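Thirty Pounds Lighter, Says Who? A Tire Shop Owner on Forged Wheels, Load Ratings and the Stuff in the Brochure

November 2024

The owner of Kiso, a two-bay tire and wheel shop, has a pile of brochures on the end of his counter and a low opinion of most of them. He agreed to talk on the condition that we left his name out, as he still has to buy from these people.

We wanted to ask him about the Zeltinari, the forged truck wheel that Pristar has been pushing since September. The pitch is familiar. It's forged, so it's stronger. It's lighter, so your truck stops shorter, rides better and burns less gas. A set of four costs $973 more than the cast wheel Pristar sells in the same size.

"I don't have a problem with forged wheels," he said. "I have a problem with the word being used like it settles the argument. Forged by who, out of what, tested how? I asked the rep and he read me the brochure. I can read."

The brochure says a set saves 30 pounds. Over what, we asked.

"That's the right question, and it took me two phone calls to get an answer. It's over their own cast wheel in the widest size. Most people walking in here have the factory wheel on the truck. So I put a factory wheel on the scale and then the Zeltinari, and the difference was a lot less exciting. Then the customer wants a tire two sizes bigger with an all-terrain tread, and now the whole corner weighs more than when he pulled in. He paid extra to save weight and he gained weight."

He has no patience for the mileage claim either. Customers come back and tell him the truck feels quicker, and he says he lets them. "They just spent the money. What are they going to tell me, it feels the same?"

Load ratings are where he gets less relaxed. He has turned down jobs, he said, when the wheel a customer carried in wasn't rated for the truck it was going on. People shop by bolt pattern and looks, and the load number sits in small type on the back of the spoke where it will never be seen again.

"A guy with a loaded bed and a trailer needs to know that number. He knows the color. He knows the offset, because the offset is what makes it stick out. Ask him the load rating and he looks at me like I asked for his blood type."

We asked whether the Zeltinari's rating was good enough for towing. "On paper, sure, on a half-ton. I'd like to see the test report. I asked for it in September and I'm still asking. Maybe it's a great report."

Nurmi, a smaller outfit that sells only cast wheels, gets a kinder review, though not by much. He likes that the company prints the weight of each size separately. He doesn't like the clear coat, which he says starts to lift around the lug holes after a couple of winters on salted roads, and he thinks the center caps are junk.

"I've sold plenty of them. They hold air and they balance out fine. I had a run of Nurmis last year that took hardly any weight to balance, and then a set of something costing twice as much that needed a whole row of it. Price doesn't tell you that. The balancer tells you that."
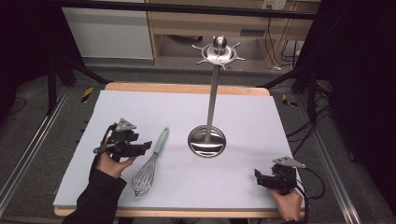 His other complaint is about lug nuts. The new wheels often need a different seat from the factory ones, and the right hardware isn't always in the box. He has seen trucks come in from driveway installs with the old nuts run down on the new wheels, touching on a thin ring of metal and nothing else. He retorques every set he puts on and tells the owner to come back for a free check. Plenty don't.

"They'll drive 330 miles to a trail and they won't drive across town for a torque wrench. Takes me less time than it takes them to finish a coffee."

So would he put the Zeltinari on his own truck? He thought about it for a while. It's a nice-looking wheel, he said, and the finish inside the barrel is cleaner than he expected. If the price came down, or the test report came in, he might try a set for a season and see how straight they stayed.

"Right now I'm on the factory wheels. One of them has curb rash all the way around, from my wife's mother's driveway. I keep meaning to fix it."

Kiso will still order a set of Zeltinaris for anyone who asks. He wants a deposit first, and he'll weigh one in front of you if you like.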